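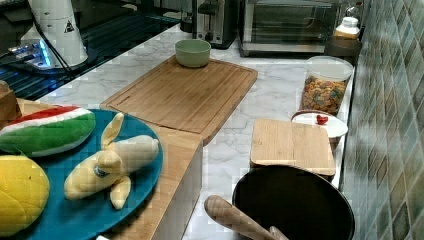 Clurkeck Kitchen Cell: Progress Report to the Trumby Fund
Zadside Workshop, April 2, 2025

Summary

The Clurkeck cell is running and has been in regular use since January. This report covers setup, routine care, one repair, and what remains to be done under the maintenance part of the grant. The arm has logged 600 hours on its own counter. We had 11 unplanned stops in the period. Most were cleared at the counter in a few minutes. One took the cell out of service while we waited for a part from Lammers.

Spending is within budget. The only purchase outside the original plan was a replacement wrist cable at $399, which we have charged to the spares line. We are not asking for more money at this stage.

Setup

The arm works at a marble kitchen counter with a tiled backsplash. In the proposal we said we would use a bare bench first and move to the kitchen later. We skipped the bench. The clamp plate had to be fitted to the counter in any case, and doing the alignment once saved us repeating it.

The bamboo cutting board is the reference surface for the cell. Its position is checked against a paper template at the start of each session, and the template is then put away. We tried tape marks on the marble first. They lifted when the counter was wiped down, and a board that had shifted slightly was hard to spot by eye.

The play food is kept on a blue plate, raised above the counter on a wooden stand. The stand brings the plate up to a height the gripper can reach without folding the wrist back on itself. We set that height by trial. With the plate flat on the counter, the arm reached its joint limit on the far side and stopped with a fault, which accounts for several of the early stops in January.

Ordinary kitchen goods stay out on the counter during sessions, including the toaster and a clear container of dry food. The safe travel zone is set so the arm passes clear of them. Any time something tall is added at the back, the zone has to be checked again at low speed. This step was missing from our first written procedure and has been added.

Routine care

The daily check is done with the arm powered but not moving:

1. Wipe the counter and the cutting board and let both dry.
2. Check the clamp bolts by hand.
3. Look over the gripper fingers for lint. Plush items shed more than we planned for.
4. Follow each cable from the wrist down to the base and feel for tight bends.
5. Confirm the status light on the wrist is blue.
6. Run the home routine at low speed with one person at the stop button.

The weekly check adds a torque check on the clamp plate, a backup of the settings, and a repeat of the touch-off at the corners of the cutting board. If any corner reads outside tolerance, the base alignment is redone before the next session. That has happened twice. Both times the clamp bolts had worked loose, and we now use locking washers.

Finger pads are replaced when the grip test fails, with no fixed interval. The grip test uses the banana, the most awkward of the soft items on account of its open peel. A pad that can lift it and hold it through a full wrist turn is good for another week.

Repair to the wrist

In the second half of the period the arm began to drop its connection to the gripper. The fault came and went. It showed up mainly when the wrist was turned to reach the far side of the plate, and cleared when the arm went home. We first suspected the gripper itself and sent the fault log to Lammers. They asked us to swap the wrist cable before returning anything.

The old cable had a break in one conductor close to the connector. The outer jacket looked sound, which is why the daily visual check had not caught it. The replacement was ordered the same day, and the cell was down until it arrived. Fitting it took one afternoon, including the touch-off and a full grip test. The fault has not come back.

We have made two changes as a result. Step 4 of the daily check now includes feeling the cable by hand, and one spare wrist cable is kept in the drawer at Zadside.

Cable routing

Routing is the part of the work we are least satisfied with. The arm needs slack at the wrist to make a full turn, and the slack has to go somewhere when the wrist turns back. At present the black cables loop off the arm, and one of them curls beside the cutting board when the gripper is pointed away toward the plate. It does not stop the arm from working, but it takes up space we would like to have for items, and a loose loop can catch.

We tried hook-and-loop ties along the upper segment. They held the cable well and left too little slack at the wrist, and we think they may have added to the strain on the old cable. They have been removed. A spring-loaded guide from Lammers is on loan to us and will be fitted next.
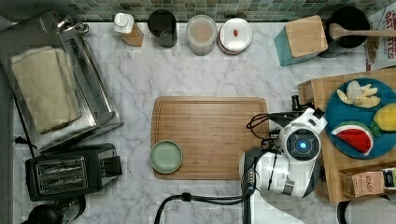 Work for the next period

Fit the cable guide and run the full range of wrist motion with it before any normal session. If it holds, the guide will be bought from the remaining spares budget.

Replace the paper template with a fixed corner stop for the cutting board. It has to come off without tools so the counter can still be cleaned.

Rewrite the setup procedure in one document. It is now spread over the original install notes, the zone check, and the revised daily list, and a new operator has to read all of them.

Train a second person at Zadside on the base alignment. Only one operator can do it at present, and sessions stop when that person is away.

The operating log and fault list are available to Trumby on request. The receipt for the wrist cable is attached to the financial form.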